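Brunasero Community Help: Historical Crime and Court Records

Where can I find the fingerprint card for an old conviction?
Posted by Khairul Yusof

I am preparing a local history of the Brullholm burglary trial for our reading group. The printed trial record runs to 1,193 pages and refers several times to a fingerprint card shown to the jury, but the card is not in the bound volumes. The Grorbridge archive has confirmed that it holds the record itself.

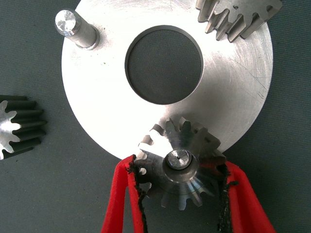
The clerk's list gives the card as item 79. I would like to know whether exhibits were kept apart from the written record and how a member of the public should ask for them.

Noreen Mac Mathúna

Exhibits were commonly stored apart from the transcript, and many were returned to the police once the time for appeal had passed. Please write to the archive and quote both the case name and the item number. Requests that give only the name of the accused are placed in the general queue.

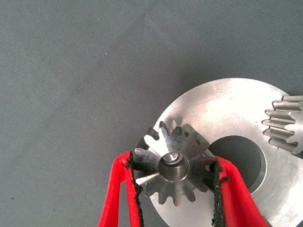

Can the archive release a copy if the card is found?
Copies are released after a staff member has checked the file for closed material. The fee is 8 per sheet, payable when the request is approved.

Applicants should also ask for the exhibit receipt book. It records the officer who signed for each item and the station to which it was sent. The October transfer list may be of use if the book is missing.

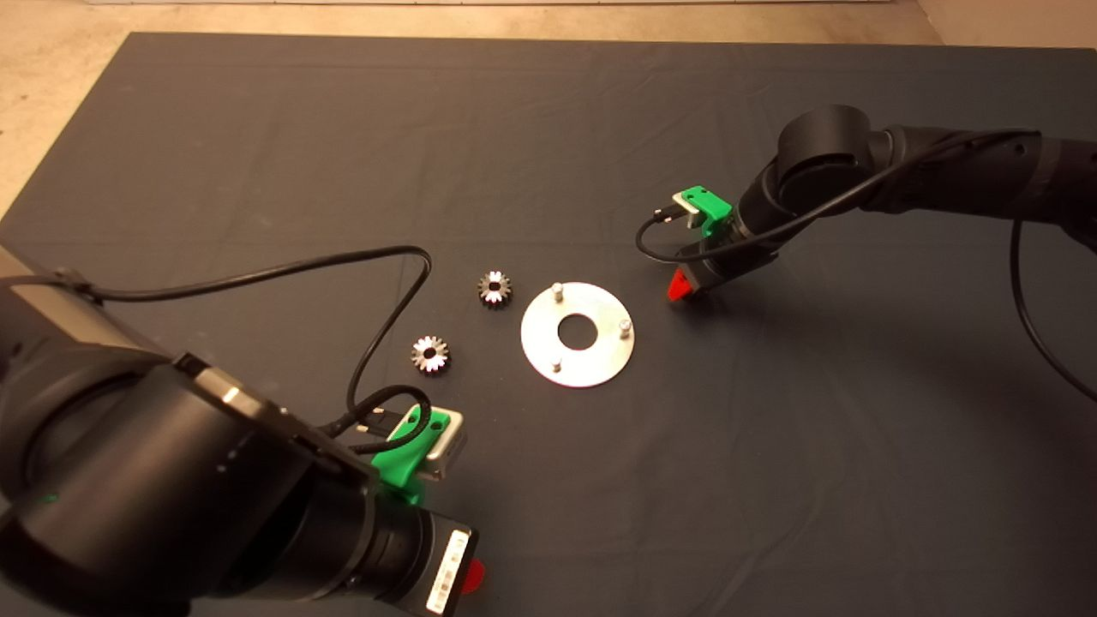
Other replies

Syahrul Wuisan

I asked for something like this once and they told me it had been thrown out. Try the newspapers. The Lumbantobing collection has 300 reels and one of them may have a picture of the card.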